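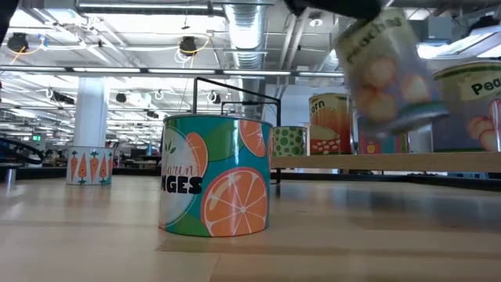

Mandarins up front, peaches and corn behind. Tin shelf, Plostthorpe pantry.

Zescombe Community Pantry, tin day, Monday, May 27, 2019

Quick page this time, sorry, more words when I get a minute. Tin day is when we pull all the canned stuff off the shelves, check dates, wipe the lids and put it back with the oldest at the front. Started at 9, finished well after lunch. 333 tins through the book by the end, Birsen did the writing and her hand is still sore.

Fruit went first. Peaches are always the favourite with the kids, corn a close second. Oranges in juice, not syrup, if you're donating please! Carrots we have plenty of for now. Anything dented along the seam goes in Vinzenz's box and does not go out, no matter how good the label looks.

Colour of the label is no help when you're looking down from above, so Chrysanthi wants dates on the lids in marker from now on. Fair enough. Lids don't tell you much on their own, and with eight cans standing on the wooden tray you get blue-grey, white and one teal and that's your lot. Marker pens are in the drawer under the kettle, please put them back ther.
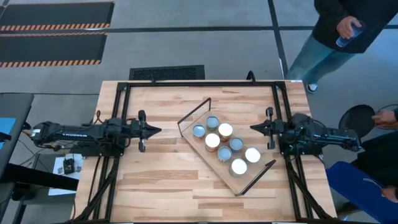 Trays are the best thing we bought last year. Almost 60 dollars for the lot from Kolev, and worth it, no more carrying tins against your jumper. Wire handles at both ends so you can get a proper grip, and you can stagger the cans in two rows and still see every lid. Don't stack a second layer, Mateja tried it in December and we were chasing corn under the fridge.

Next tin day TBC. Still short of soup and anything with a ring pull. Drop off at the side door, ask for Selma or Birsen. Bring a clean tea towel if your coming to help, we ran out agian.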